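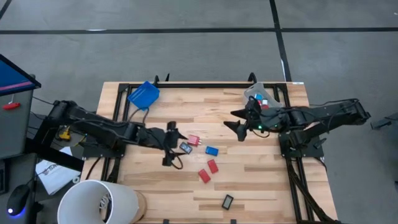 Two arms and the wooden tabletop

Re: [kodar-users] Gamepad not found after driver update

> I updated the Kodar driver from 227 to 933 and now the gamepad
> does not show up in the game controllers list. The light comes on
> when I plug it in, so it has power. Do I need to go back to the
> old version? I don't have the installer anymore.

You don't need to go back. I had the same thing on 2 machines last month, and both times the old driver was still registered next to the new one. Windows keeps loading 227 and the Kodar panel looks for 933, so the list stays empty.

Unplug the gamepad first. Open Device Manager, turn on "Show hidden devices" in the View menu, and look under Human Interface Devices. You will probably find 3 grayed-out entries with the Kodar name. Uninstall each of them and check the box to delete the driver software if it is offered.

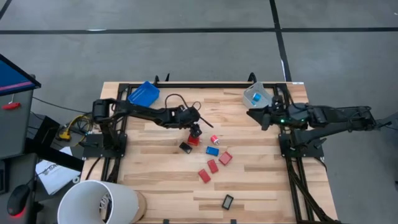 Then restart and run the 933 installer again with the gamepad still unplugged. Plug it in only when the installer asks for it. Use a port on the computer itself – my Indunari hub gave me an unknown device every time, even with the right driver in place.

If you have the Lindisetti button mapper installed, close it before you start. It sits in the tray and holds the device open. 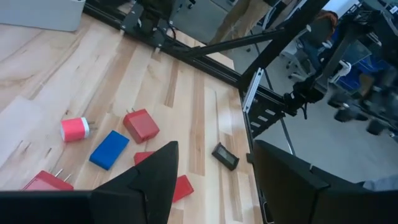 Calibration is lost when you remove the old entries, so write down your dead zone settings beforehand. The profiles are kept in a separate folder and should still be there.

The 227 installer is still in the list's file area, in the folder named Stankevičius, if you want a copy anyway. I would try the steps above first. If the list is still empty, post the hardware ID from the Details tab and your Windows version.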